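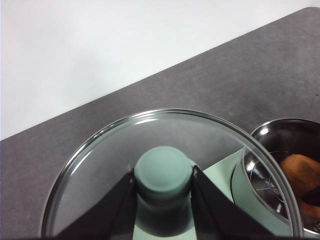
Hanane Morsy wrote:

> Glass lids, all of them, please. I know people like the steel ones because
> they don't chip, but half our trouble at the September supper was folks
> lifting lids to see what was in there and letting all the steam out. With
> glass you just look. The rice at the far end was fine until the fourth
> person peeked. Also can we please settle where lids LIVE. I spent a good
> part of the evening matching tops to pots in the hall kitchen and gave up
> on two of them.
>
> And I'd keep the green set together whatever we decide. It's the only one
> where the knob tells you which pot it goes with.

Agree on glass. Mostly agree on the rest. Quick answers because I'm out the door at 4 and then in Tredville till late.

Lids first. Pale green knob = pale green pot, so yes, Hanane's right, that set sorts itself. Glass with the thin metal rim, round knob in the middle. Everything else in the cupboard is black knobs on everything and you have to try them one by one. I did this last night. We have 13 pots and I got lids on all but 2. One of the leftover lids fits nothing we own, I think it came from the Skernwood kitchen when we borrowed their roaster. Zineb, could you ask over there? If they're missing one it's the shallow one with a dent by the handle.

Where they live: I'd say NOT on the pots. Stacked pots with the lids on take up the whole bottom shelf and then somebody pulls from the middle. Ayman had the idea of a plate rack, the long wire kind, lids standing on edge with the knobs all facing the same way. I like it. Soliman has one in the window, I walked by but they were closed. If it's under 20 bucks I'll just get it and bring the receipt.

Knobs. Please check them when you wash up!! They work loose. There's a screw on the underside on most of ours, quarter turn, done. Don't crank on it, you can crack the glass, ask me how I know. If a knob spins freely put the lid on the windowsill and leave a note, don't put it back in the cupboard for the next person to drop in the soup.

Rims. Stuff gets in under the metal edge, that brown line that never goes away. Old toothbrush and baking soda, let it sit while you do the plates. Towel dry, esp. the rim, then stand it up somewhere. If you lay them flat while wet you get the ring on the shelf paper.

Oh and don't run a hot lid under the cold tap. I know it's fast. We lost the big one that way last spring and I was picking bits out of the drain for a week.

Hanane, on the steam thing, I'm less sure. Glass fogs up, so people lift it anyway. What worked at my sister's was a strip of masking tape on the table in front of each pot with what's in it. LENTIL. RICE. LENTIL NO ONION. I can do the tape if someone else does the serving spoons, we are short on those again.

Next supper: Amr has the list and says 125 signed up, which is more than the stove can handle in one go. So rice gets cooked in two rounds, first lot in the green pot and the tall one, and somebody has to be there by 2:30 to start the water. I can't do it. Moataz? You have the key anyway. If the key box sticks the code is still the old one, just push harder on the last number.

Cups, we're good. Napkins, there's a whole carton left from Mosow, the label says 776 but it's been open a while so who knwos. Dish soap is low. Trash bags are the thin ones that split, double them up.

One more, whoever took home the oven mitts with the burnt thumb, keep them, I bought new. But bring back the trivets. We had pots sitting right on the counter last time and I don't want another mark on it.

Can people reply by tomorrow noon about the rack, yes or no is fine. And reply to the list please not just to me, I ended up fowarding the last bunch by hand.

Ayman El Idrissi's number is on the inside of the cupboard door if you're stuck, I won't be picking up before 9.

Amr, is the lentil without onion for six people or for the whole back table? Your note just says "6 / back".

Thanks all, running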